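Gripper Comparison FAQ

Last updated 8/12/25

These are the questions we get most from people who want to borrow our hand-held grippers or repeat our finger tests. If yours is missing, write to Gavin Semple at the Fudby workshop.

What are you comparing?

Two finger designs on the same hand-held gripper body. The Baxter finger is smooth on the inside with a thin rubber pad. The Prelard finger is ridged and narrows toward the tip. Both are printed in house and fit the same mount, so a swap is a matter of a few screws.

Why use a hand-held gripper and not the arm?

Speed, mostly. A person can do 30 grasps in the time it takes to set up a handful on the arm. We use the arm at the end, once we know which finger and which opening width we want to check.

How many grasps are in a full test?

400 for each finger design, split evenly between soft and hard objects. That makes 200 of each. We stop early only if a finger cracks or a mount works loose.

Which objects do you use?

Seven in the standard set. The hard ones are easy to find at any hardware store. The soft ones are plush toys, and they cause most of the arguments. A plush toy gives under the fingers, so a grasp can look fine at the start of the lift and slip a moment later. Set it upright on bare wood with the fingers open on either side, and leave a hand's width clear in front.
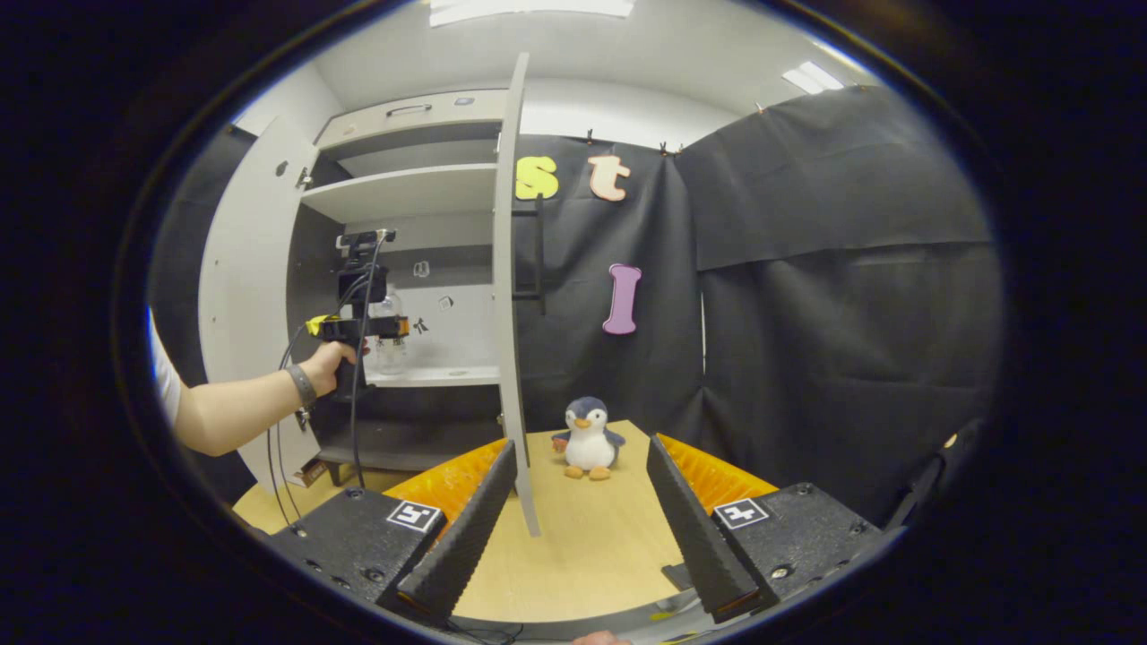

Close slowly on anything stuffed. The ridges need a moment to settle into the fabric, and a fast close tends to push the toy over before both fingers have made contact. Ingegerd Midtbø wrote our closing instructions, and her rule is to count to two between first touch and full squeeze.

What are the square markers for?

The camera software reads them to work out how far apart the fingers are. Keep them clean and flat. If a corner lifts, replace the whole marker – glue under one corner leaves it tilted, and the width readings drift.

Does the wide-angle camera cause problems?

It bends straight lines near the edges, so calibrate before every session. In return you see the fingers and most of the room in one shot, and tracking is steadier with more to look at. Plain walls are hard for it. Put up a few shapes or letters if your room is bare.

Can I use two grippers at once?

Yes. The controller from Clerneditz takes two devices. Plug both in before you start the software, and run the cables off the side of the table away from your body. Left and right are assigned in the settings page, and it is worth checking them each time.

Which finger is better so far?

The ridged one on soft objects, by a clear margin. On hard objects with flat sides the smooth finger holds at least as well and leaves fewer marks. We don't have a result for wet objects yet.

Can I borrow a set?

Yes, for up to 30 days. Sets are booked through October. You get one gripper body, both pairs of fingers, a sheet of spare markers and the screwdriver. Please send the screwdriver back.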